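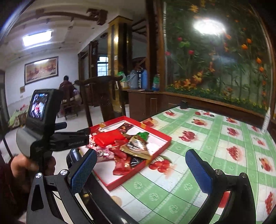
I have a theory that every household contains one snack box and one person who believes they're in charge of it. In ours that's me, and I've been overruled since August.

The rules were simple. Sweets and wrapped things live in the red box, the red box lives on the dining table, and on Friday I top it up. Morenike regards this as a suggestion. She takes the good ones and leaves whatever came free with something else, so by Wednesday it's a museum of things we don't like.

I did try sorting it. Savoury at one end, sweet at the other, which looked very smart for the length of one phone call. Then Chibuzor came round, had a rummage for something without nuts in it, and we were back to a heap. A heap is fine, I've decided. You have to dig, and digging slows people down.

The checked tablecloth stays, by the way. Ese says the fruit on it is a bit much. Ese has also eaten, by my count, most of a multipack at that table, so her vote has been noted and put in a drawer.

Next week I'm buying the ginger ones, which only I like.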